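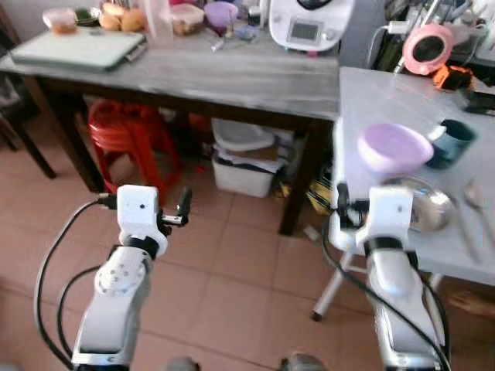 Ferenc Bognár on the paperless home

Kinora charges 36 dollars a year to scan your mail and throw away the originals. Ferenc Bognár, who kept household accounts for clients for 16 years, doubts it saves anyone much.

"People scan 238 receipts and never open one," he said. I asked about the search feature. "It finds the word. It doesn't find the warranty."

He still keeps 3 folders — bills, taxes, house. Would he try Kinora again in September? "If they drop the fee, maybe. Ask me then."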